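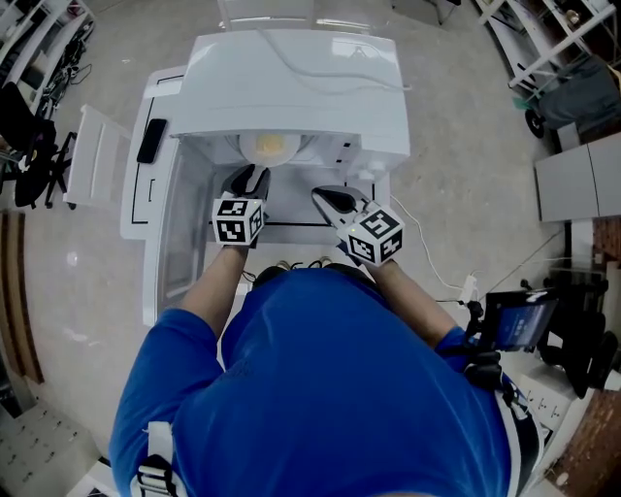
The Minute Before the Meeting

A small-town council, an opening prayer, and the long argument over who gets to say it

By Agata Russo

The town council in Ullov meets upstairs, over the old feed store, in a long room with radiators that knock. I grew up going to those meetings. My mother took the minutes for the better part of my childhood, and when she couldn't find a sitter I came along with a library book and sat in the back row, next to whichever farmer had come to complain about a culvert. So I knew the order of things before I knew what any of it meant. The gavel came down, everybody stood up, somebody prayed, everybody said the pledge, and then they got on with the culvert.

I must have heard that prayer a couple hundred times, and if you had asked me at ten years old what it was for, I would have said it was how you knew to put your book away.

The town has been opening its meetings that way for 108 years. The first minute book is still in the clerk's safe, a tall green ledger with a cracked spine, and the first entry in it records that Rev. somebody (the ink has run, and my mother and I have never agreed on the name) "asked the favor of Providence upon our deliberations." Then they voted on a hitching rail. I love that ledger. I have sat with it on more afternoons than I could justify to an editor, and what strikes me every time is how ordinary the praying was to the people writing it down. It gets half a line. The hitching rail gets a page and a half.

For most of that stretch, the prayer was given by the pastor of one of two churches, the Lutherans on the hill or the Methodists by the creek, taking turns. There was a Catholic parish too, out toward Sasik, and I asked a number of older people whether the priest had ever been invited. The answers I got were all a version of the same shrug. One woman who had been baptized there told me that her father wouldn't have gone up those stairs for a prayer if you'd paid him, and that he didn't hold it against anyone, and then she thought about it while she buttered her roll and said well, maybe he held it against them a little.

I think about that roll-buttering pause quite a lot. So much of how religion sits in local government is in there. Most of the time there isn't a fight. There's a habit, and some people fit inside it so comfortably that they don't feel it, and some people stand at the edge of it with their hats in their hands, and they all go home and eat supper.

The habit got its first real jolt when the Cattaneo plant opened on the county road and families started moving in from everywhere. Within a few years there was a small mosque in what used to be a carpet showroom, a Sikh family running the hardware store, two more Baptist churches (they'd been one, but there had been a disagreement about the piano), and a good many young couples who didn't go anywhere on a Sunday morning except the diner. One of those young couples came to a council meeting about a variance for their porch. They stayed in their seats during the prayer. They weren't making a point, the husband told me later, they just hadn't known what was happening, and by the time they figured it out it seemed more awkward to get up.

You would not believe the letters. I was working for the county paper by then, and we ran 80 of them over that one spring, which for a paper our size was a landslide. People wrote in who had never written in about anything, including the year the bridge went out. Some of the letters were ugly. More of them were worried, and I have come to believe that worried is the right word for a lot of what gets called anger in these matters. The writers had buried parents out of those two churches. They heard someone say the prayer ought to change and what they took in was that the parents ought to be forgotten.

On the other side were people who had kept quiet for a long time and had found they were tired of it. A retired schoolteacher wrote that she had stood with her head bowed for a prayer she didn't share at every meeting she attended as a member of the library board, out of plain good manners, and that she wondered what it would have cost her neighbors to show the same manners back. We ran that one on the front page. My publisher had his tires let down, though he always maintained it was about something else.

Now, the law on all this is a subject I can only stand at the doorway of. The Supreme Court has said that local boards may open their meetings with a prayer, within limits, and lawyers make a fair living describing the limits. What the town attorney told the council, in a meeting that ran so late the radiators went cold, was that they had three or four roads open to them and every one of those roads had potholes. They could keep the prayer and open the list to anybody who asked. They could have a moment of silence. They could drop it altogether. Or they could go on as they were and hope, and he would rather they didn't.

They opened the list. The vote was close and bad-tempered, and one councilman resigned over it and then un-resigned the next morning, having talked to his wife.

I went back this winter to see how the list was doing. It lives in a spiral notebook at the clerk's desk, and anyone who lives in town or belongs to a congregation there can sign up for a date. There are 8 congregations on the rotation now, along with a handful of people who represent only themselves. The mosque takes a turn. So does the parish out toward Sasik, whose current priest is a big cheerful man who told me he practices on the drive over to make sure he comes in under two minutes, that being the rule. A beekeeper signed up one evening and read a poem about wintering hives, and I'm told it went over very well with the planning board.

Has it made anybody govern better? I put that to every council member who would sit down with me, and I got some of the longest silences of my career. One said she'd like to think so. One said no, flat out, he had seen a man ask the Almighty for patience and lose it before they got through the consent agenda. But he went on, and what he said next I have been turning over ever since. He said the prayer was the only part of the meeting when he wasn't getting ready to talk. He was just standing there in a room with the people he was about to disagree with, looking at his shoes and theirs.

I drove over to Lillusine the following week, to get a look at the other road. Lillusine is a bigger place, with a proper town hall and a parking garage, and it gave up its invocation for a moment of silence about 7 years ago. I liked it less than I had expected to, and I'm sorry to say so, since on paper it's the tidier answer. The chair said, "We'll pause now," and we paused, and somebody's stomach growled, and it was over before I had gotten hold of a thought. But the woman beside me, who wears a small silver cross and has come to every meeting for years to talk about storm drains, told me she wouldn't trade it. She gets to say her own prayer, she said, and she doesn't have to grade anybody else's.

So there you have two towns, half an hour apart, that have settled the same question differently, and in both of them I met people who were content and people who were still sore. I had hoped, when I started driving around with my notebook, that I'd find one of them was doing it right and could come home and tell you which. My mother said she could have saved me the gas.

She is well past the age of taking minutes, but she still goes when the stairs aren't icy, and she went with me on my last night in Ullov. It was the mosque's turn. A young man in a gray sweater, an accountant at the plant, read a few lines in Arabic and then in English, asking for fairness in judgment and for mercy on people who are far from home. His voice shook some. When he'd finished he didn't know whether to sit or stay where he was, and he looked around for help, and an old farmer in the back row tipped his head toward the flag, and the young man turned and put his hand over his heart with the rest of us.

Then they took up the agenda. The second item was a culvert on the creek road, which has been washing out since before I was born, and the discussion took an hour and ten minutes. My mother kept her own notes the whole way through, on the back of a church bulletin.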